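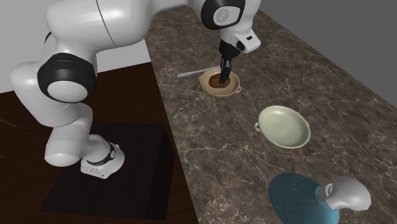

*Title slide. Marbled brown countertop, robot arm, computer render.*

# The Drawer Under the Worktop: why we can't throw out instruction manuals

Speaker notes, Zondemer household history evening, 2018-03-27

**Before starting:** water within reach. Check the clicker. Last October the clicker advanced two slides for every press and I gave a talk on teapots at the speed of a fire drill.

**Opening (slow down, you always rush this)**

Good evening. I'd like to talk about a drawer. You have one. It is usually in the kitchen, under the worktop, and it sticks. It sticks on account of the manual for the cooker, which has worked its way up at the back and is now holding the whole thing shut from the inside.

I have been collecting other people's manuals for longer than I'd like to say out loud. I have 2,900 of them. They live in my spare room, where guests used to live.

(Pause. If they laugh, carry on. If they don't, carry on faster.)

**What a manual used to be**

- The early ones I own are letters, more or less. "Dear Madam, we are pleased that you have chosen the Stestum mangle." Then a page and a half on how pleased.
- Stestum never quite got round to explaining the mangle. There is one drawing. The woman in it is wearing pearls.
- Read out the paragraph on fingers. Don't do the voice.

The thing to notice is that the writer assumes you have all afternoon and somebody to read to. People kept these. They wrote in them. My Stestum booklet has a recipe for damson cheese in the back, in pencil, and a shopping list that includes "string (good)". I have thought a lot about the other kind.

**The Kälin years**

Now the Kälin sewing machine booklet, green cover. Hold up the real one, they like a real one.

Kälin took the opposite view of its customers and wrote to them as if they had already broken it. Section one is called "Faults". Section two is called "Further Faults". You learn how to thread the needle on page 6, by which time you have been accused of over-oiling, under-oiling and allowing a child near the treadle.

I learnt to sew from this booklet. It took a winter. I can still hear it when a stitch goes wrong.

Mention that the Kälin is the one people bring me most often, nearly always with the cover missing and a mug ring on the oiling chart. Ask for hands up if anyone grew up with one. (Do not let this turn into everyone's grandmother. In the library talk it turned into everyone's grandmother and we lost the projector slot.)

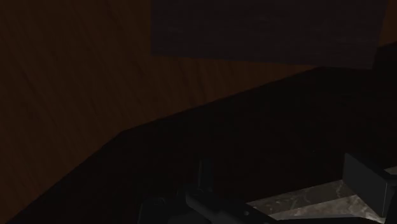 So by the time we get to the fitted kitchen, the manual has got thinner and the drawer has got fuller. You bought one large machine before, and you kept one booklet with it. Now you buy a kettle, a toaster, a hand blender and a thing for eggs, and every one of them comes with a pamphlet in 5 languages, folded in a way that can be undone once.

**On folding**

Demonstrate with the Zallden toaster sheet. It opens out to the size of a pillowcase. Don't try to refold it on stage. Put it on the chair and walk away from it.

Zallden deserves a kind word here. Their early sheets were written by someone who had clearly made toast. "Begin at a low setting and do not be disheartened." I have that line pinned over my desk. The later ones open with a warning against using the toaster in the bath, and after that the mood never recovers.

**Why we keep them**

My own guesses, in no order:

- Guilt. It came with the thing, and the thing cost money.
- The guarantee, stapled to the back page, never filled in, long dead.
- A belief that one day we'll want to set the clock on the oven properly. Mine is an hour out for half the year. I have the manual. I know where the manual is.
- Somebody's handwriting.

Linger on the last one. I've had people drop off a carrier bag of booklets, get as far as the gate, and come back for one with a phone number on it in their mother's writing. I give it back, of course. It means my Zallden run has a hole in it and I try to be adult about that.

**If there's time**

Short version of the Stestum fridge story. Leave out the eels.

**What to do with yours**

Take the drawer right out and tip it on the table. Keep anything with writing in it. Keep the boiler one, for heaven's sake. Anything for a machine you no longer own can go, or it can come to me, though my household would like it noted that I have been asked to stop saying this in public.

**Questions**

Likely ones: what's the oldest (the mangle), what's it all worth (nothing), have I read them all (most, not the microwaves). If someone asks about the eels, tell them about the eels.

Pick up the toaster sheet on the way out.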